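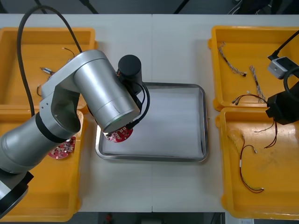

my sorting table as of tonight, yellow trays at the sides, steel one in the middle

Filed under: Workshop & Storage > Small Parts, Wiring, Benches
Search this board... Go

plumillow_cal
OK so I finally gave up on coffee mugs and went to trays. Yellow plastic for the parts, one steel tray in the center for whatever I'm working on right now. Round red boards, braided harnesses, and a bunch of little wires that used to end up on the floor (sorry, vacuum). White tabletop too, which I love, you drop something and there it is!

My question is the steel. Am I nuts putting circuit boards anywhere near a bare metal tray? I like the rolled rim, stuff doesn't skate off onto the table. But my brother-in-law Christos gave me a whole speech.
- Calum

tszkin_c
Unpowered board on steel, I wouldn't lose sleep. Anything with a battery or a charged cap on it, different story. I put a cut-down silicone baking mat in mine and it's been in there since October.

grenau_bench
Gotta disagree with tszkin. A baking mat is a static machine. Get a proper dissipative mat and ground it. I killed 4 boards one winter before I quit being cheap about it, and they were 45 bucks each.

tszkin_c
Were you wearing a wool sweater lol

grenau_bench
Fleece. Point stands.

zerrin.coskun
Can I talk about the trays instead? I see harnesses at the upper right and a red board over on the left. I'd give the boards their own tray and nothing else in it, ever. A connector dragging across solder pads makes me itch. Also that seam down the middle of the tabletop, run some tape over it, tiny screws LOVE a seam.

plumillow_cal
Zerrin the seam!! I have lost so much to that seam. Taping it tomorrow.

othmane_k
I went the other way, one big divided box, 73 compartments, and I hate it. You spend all night lifting out one washer with your fingernail. Open trays are better. They don't have lids though, so if you have a cat, good luck.

zerrin.coskun
Two cats. I stack mine in a drawer at night.

grenau_bench
Drawer is fine. Still get the mat.

plumillow_cal
Fine, fine, pricing mats. Does it have to cover the whole tray or can I do just one end?

Last updated 9:45 pm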